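Home | Talks | Notes | Archive | Contact

Speaker notes: moving a small blog without losing its readers
Posted in May by the Skitau site editor

Opening
Start with what the site is. Skitau has been up long enough to have 1,039 posts, most of them short. I moved it off Bovutard hosting last winter and I want to talk about the old links, as that was most of the work.

Why links broke
The old addresses had the month in them. The new ones don't. Search engines and other blogs still pointed at the old form, so people landed on the error page. Say the number slowly: 488 posts had at least one outside link coming in. Ask who in the room has checked theirs.

What I did first
Exported the full list of posts to a spreadsheet, old address in one column, new address in the next. Sorted by visits. Fixed the top of the list by hand before touching any plugin. Mention that the Godoy plugin handles dates fine but trips on titles with apostrophes – I had two days of wrong redirects before a reader wrote in.

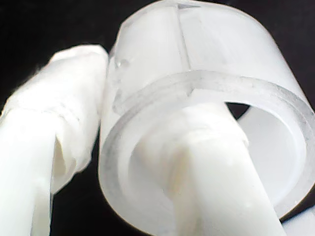
Comments and feeds
Comments came across with the posts. The feed did not. Some 600 people read by feed and got nothing for a week. If you move, put the old feed address in your redirects on the first morning. Show the line from the config file here and leave it up while people copy it.

Image folders
Skip this part if we are past 3:40. Damarska keeps uploads in one flat folder, so two files with the same name will overwrite each other. Rename before you upload.

Questions
Someone will ask about cost. Hosting is cheaper now, the time was not. The spreadsheet template is on the Notes page.

Recent items
Reading your error log
Do you still need a blogroll?
Backups before and after a theme change
Comment spam, part 2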